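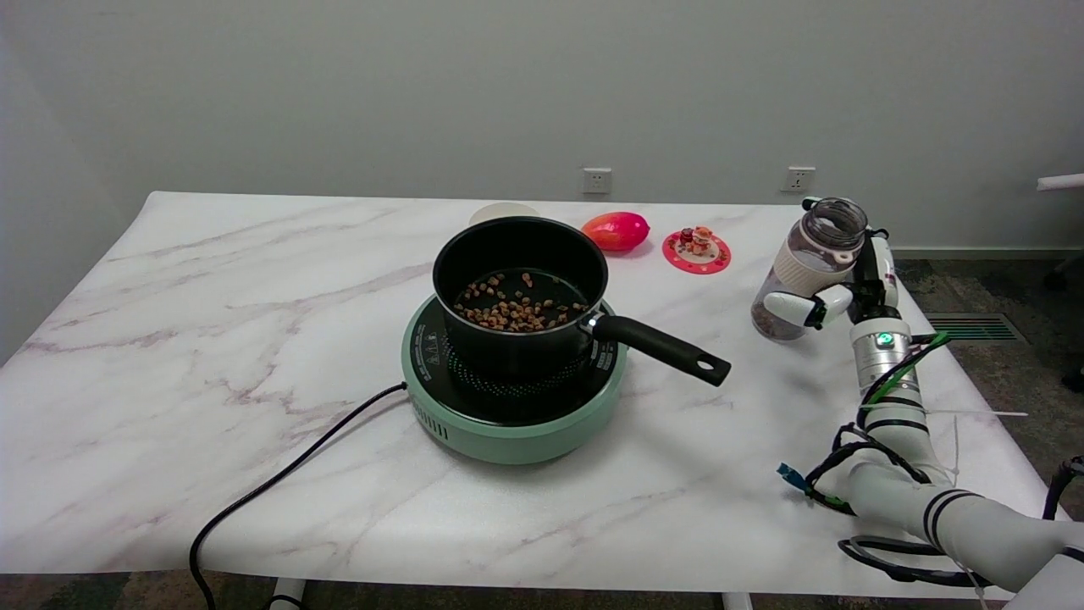 4. Choosing a pan for your Norero portable hob

Most trouble with a portable induction hob starts with the pan, and most of what is printed on pan boxes should be read with suspicion. "Suitable for all hobs" is a claim made by the people selling the pan. A black nonstick saucepan on a round mint-green hob looks the part, but a dark coating tells you nothing about the metal under it. Test every pan yourself before you rely on it, including the ones sold as a set.

4.1 The magnet test

1. Take an ordinary fridge magnet. A weak one is better for this than a strong one.
2. Turn the pan over and hold the magnet to the middle of the base.
3. Let go. If the magnet drops, the pan will not heat.
4. Move the magnet outwards to the rim of the base. On cheaper pans the magnetic disc stops well short of the edge, whatever the label says about full-base heating.

Note: A magnet that sticks does not prove the pan is any good. It proves the hob has a chance of finding it.

4.2 The water test

1. Pour in cold water to a depth of 3 cm.
2. Set the pan in the centre of the cooking zone and switch on at a middle setting.
3. Watch where the first bubbles form. A decent base gives bubbles over most of its width. A poor one gives a tight ring, and your sauce will burn in that same ring.
4. Listen. A faint hum is normal. A loud rattle usually means a layered base that is coming apart, and we would stop using that pan.

Caution: Never run this test with an empty pan. A thin base can overheat before you have put the lid down.

4.3 Size and shape

The base should cover most of the cooking zone. Very small pans, such as coffee pots, may not be found at all. Adaptor plates are sold to get round this. Fatos Golob, who tests our pans, tried 2 of them for this edition and would not keep either – both were slow, and both stayed dangerously hot long after the pan was lifted off.

Lay a ruler across the underside. If you can see daylight in the middle, the base has warped. A warped pan may still work, but it will spin when you stir and heat unevenly.

4.4 Dry toasting

Nuts, seeds and crumbs are harder on a pan than anything wet. The numbers on the control panel will not help you much, as a setting that suits one pan scorches in another.

1. Start one setting lower than you think you need.
2. Put the food in before you switch on.
3. Stir from the start and keep stirring.
4. Tip the food out as soon as it colours. It goes on browning if left in the pan.

Caution: Do not use the boost setting with nonstick pans. Some makers say theirs can take it. We have not seen a coating that was better for the experience.

4.5 Pans we do not recommend

– Plain aluminium, copper or glass with no magnetic base.
– Cast iron with a rough underside, unless you are willing to lift it every time. Dragging it will scratch the glass.
– Any pan with a loose handle. Tighten the screw first and see if it stays tight.

If a pan passes both tests and the hob still shows a pan error, try a second pan before you ring us. In most of the calls we take, the second pan works. If it does not, turn to section 5.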